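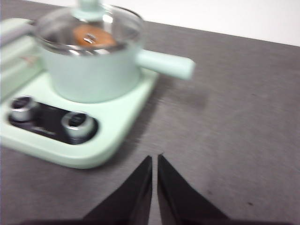 *Two-knob electric stove in mint green, with matching saucepan, on a gray countertop.*

## Jilar tabletop stove – common questions

**Which knob does what?**
The left knob selects the power level: 400 W or 1,000 W. The right knob is the timer. Both must be set before the plate heats.

**How much clearance is needed?**
Leave 10 cm between the body and any wall. Do not place the stove under a shelf.

**Can the pan handle extend past the side of the stove?**
Yes. Point it away from the counter's front edge and keep the area beneath it clear.

**Is the saucepan sold separately?**
Yes, through Ratley, in the same green as the stove. The lid is a separate part.

**Can I use other pans?**
Any flat-bottomed pan no wider than the plate will work. Round-bottomed pans make poor contact and heat slowly.

**How do I clean the control panel?**
Turn both knobs to zero, unplug the stove and let it cool. Wipe the black panel with a damp cloth – no scouring powder. The knobs do not pull off.

**How long is the warranty?**
2 years from purchase. Keep the receipt.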